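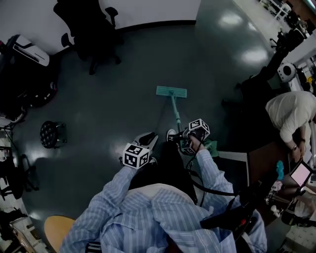 Count the near misses too

25 Oct 2022

By Thandeka Engelbrecht

In June a floor-cleaning robot at the Curcombe site ran into the leg of a stool and kept pushing. The stool went over, the robot climbed partway onto it, and the drive wheels kept turning until a technician reached the stop button. The floor got a black scuff and the robot got a cracked skirt. The report was one line long: "Contact with furniture, no injury, unit returned to service."

I think that line is the problem, more than the crack.

I spent a good part of my working life writing reports like it. I started on the maintenance desk at Inthorpe and later moved to reviewing incidents for several sites, Curcombe among them. The form we used had a box for injury and a box for cost of repair. If the first box said no and the second was under 100 dollars, the form was closed the same day. The skirt cost 62 dollars.

When I went back through the log for that robot, I found that it had pushed against furniture before. Twice it had been office chairs, which rolled away on their casters, so the robot went on its way and the software recorded a cleared obstacle. The stool had no casters. The same fault was there all 3 times, and only the last one looked like a fault, because only the last one made a noise.

The cause was simple enough once anyone looked. The bumper switch on the left side was sticking. The robot's distance sensor saw wide things well and thin things poorly, and a chrome stool leg on a shiny floor is about the worst thing you can ask it to see. The bumper was supposed to cover that gap. With the bumper stuck, there was nothing behind the sensor at all, and the robot had no way of knowing it.

People who work around these machines will say that a slow robot nudging a chair is not a safety matter. I have heard it from managers and I have heard it from technicians whose judgment I trust. The machine is not heavy, it moves at walking speed, and everybody in the room knows it is there. All of that is true. It is also true that the people in these rooms are usually doing something else. They are bent over a desk, or looking at a tablet, or they have both hands busy and their eyes on the floor right in front of them. A person leaning over a mop has one foot forward and most of their weight on it. I would not want to find out what a stuck bumper does to an ankle in that position.

A human ankle is thin and does not roll away. As far as the robot is concerned, it has more in common with the stool than with the chair.

The supplier, Du Plessis, sent a new switch and a polite letter. The letter said the unit had performed within its limits and suggested that small furniture be moved before each run. I don't blame them for the switch, since switches stick. I do object to the advice. If the floor has to be cleared of stools and chairs before the robot can be trusted on it, then a person has to do the clearing every time, and on the day that person is out sick the protection is gone. The check belongs in the machine. It could press its own bumper against the dock at the start of each run and refuse to leave if the switch gives no reading. Rilton did this on their units after a fault of the same type, and the whole test is over before most people have found the mop bucket.

The second thing I would change costs nothing. Drop the cost box from the form, or at least stop using it to decide what gets read. Ask what the machine was supposed to do, what it did, and what would have happened if the object had been a person. I went through 2456 closed entries over the summer with those questions in hand. It was slow work and most of the entries were as dull as they looked. Some were not, and those had been closed just as quickly as the dull ones.

I am not against putting robots on floors. The work is hard on the back and the shoulders, it is done at bad hours, and I have done enough of it myself to be glad of any help. But a person who bumps into a stool stops, looks down, and puts it upright again. We gave that job to a machine that does not look down, and then we gave the looking down to a form with two boxes on it.

The form at Curcombe still has both boxes. I have asked for a third, and the request is with the site manager - it was there last month too.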